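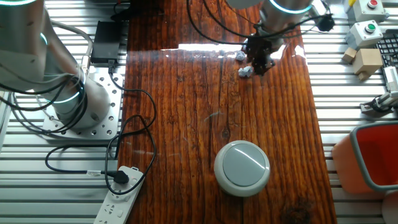
Posted 24/06/2019 by the management (me)
Filed under: moving, complaints

There is a kind of optimism that only strikes a person standing in an empty apartment with a tape measure. I had it badly in Callville. The new place has 1,078 square feet, according to the listing, and I believed I would fill them with calm. I would own fewer things. I would know where the scissors were.

We have been in for a while now and I own four pairs of scissors. I bought the last one to open the box that had the other ones in it.

People warn you about the cost of moving and the strain on your back. What I would have liked was a warning about the mail. I filled out the change of address form in October, a full month early, feeling very grown up. Since then I have received everything meant for the last tenant, a keen buyer of garden catalogs with a dental plan and at least one cousin getting married. My own mail goes to Harms, a town I have never lived in. I called. The woman on the phone agreed that it was strange and asked if I had thought about picking it up.

Harms is 8 miles out. I have been there twice. The post office closes for lunch at a time that I can only describe as breakfast.

Then there was the matter of the couch. The old one would not go up the stairs, so it now lives with my sister, who did not ask for it. I ordered a new one from Mekero, the model called Flivberg, which came in 3 boxes delivered on separate days, with the legs last. For most of a week we had a very low couch. Guests sat down and kept going. My knees were up by my ears and I got quite fond of it, to be fair, and when the legs finally showed up I felt we had lost something. The cat felt the same way and moved to the bathtub.

The neighbors are fine. The ones above us own a dog or a bowling league. The man across the hall told me on the first day that the building was quiet, and has told me again every time we meet, louder.

I have also learned that I packed like a person who was being chased. One box was marked KITCHEN and had a lamp in it, half a bag of rice, and my tax papers. Another was marked MISC 2. There was no MISC 1. I have looked, and I think about it at night, because whatever was in there must have been the good stuff.

A few of you wrote in after the last post, mostly about the boxes, and one letter I can pass along.

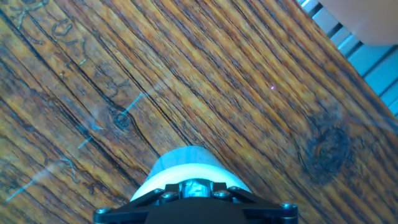
How long should I keep unopened boxes before I throw them out?

Give them a year, then open each one before it goes. I know the advice is to toss them sight unseen, and I know people who did it and felt wonderful until they needed a passport. Have a trash bag ready and don't sit down. If you sit down you will start reading old birthday cards and the day is over.

I have eleven left myself. One of them rattles. My plan is to do two a week, starting when it cools off, and to put the dental mail in with the rice for now until somebody in Harms calls me back.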